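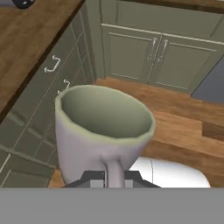

white mug, green inside

ksawatzky
Landlord wants a standby letter of credit in place of the cash deposit on our Plolholm unit. Bank quotes 200 to issue plus 20 a month. Normal??

Jident
monthly fee sounds off. mine was yearly. ask if they hold collateral too

dijkstra40
Disagree, 20 is fine for a small one. Check the expiry, does it auto renew?

ksawatzky
yes, every May. They want teh full amount locked in savings

Jident
then why pay the fee at all. just give him cash

dijkstra40
Because cash sits with the landlord. Good luck getting it back.

ksawatzky
ok calling them at 4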